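FOR IMMEDIATE RELEASE

Tunero to Open Second Game Library in Bainbridge This March

BUKAMVILLE — Tunero, the regional lender of board games, table games and puzzles, will open its second branch in Bainbridge in March. The new location takes over the former Amance shoe store on the main street and will be open to the public six afternoons a week.

The Bukamville branch has been lending games since it moved into its present building. Last year it recorded 2,636 loans, nearly a third of them to households outside the town. Many of those members drive in from Bainbridge, and a branch there was the most common request in the annual member survey.

The Bainbridge branch will open with 600 titles on the shelves. Most are card and board games for families. There are also cooperative games, large-print sets and a section for children under six. Larger table games will stay in the building and can be played on site without a booking.
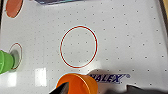 What does it cost to borrow a game?

Members pay a yearly fee that covers the whole household, and there is no charge per loan. Games go out for three weeks and may be renewed once if no one else has asked for them. Visitors who only want to play on site do not need a membership.

Membership cards will work at both branches. A game borrowed in Bukamville can be returned in Bainbridge, and the other way around. Requested titles will travel between the two towns twice a week.

Every returned game is checked against its parts list before it goes back on the shelf. Borrowers who lose a piece are asked to say so when they return the box — there is no fine for a single missing part, and replacements can often be found in the spares drawers. Donated games are welcome at either desk, including incomplete ones.

The play room in Bainbridge seats 80. Schools and senior groups can reserve it in the mornings, before public hours begin at 1 p.m. A 2 p.m. session for beginners will run on opening day, with staff on hand to teach rules.
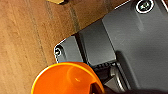
A wooden surface with a bright orange item. Tunero's Bainbridge branch opens in March.

Membership sign-up for Bainbridge residents is open now at the Bukamville desk. Current members do not need to register again.

About Tunero

Tunero lends games and puzzles to households, schools and clubs in Bukamville and nearby towns. It is funded by membership fees and local grants.

Press inquiries may be directed to the Tunero office in Bukamville during opening hours.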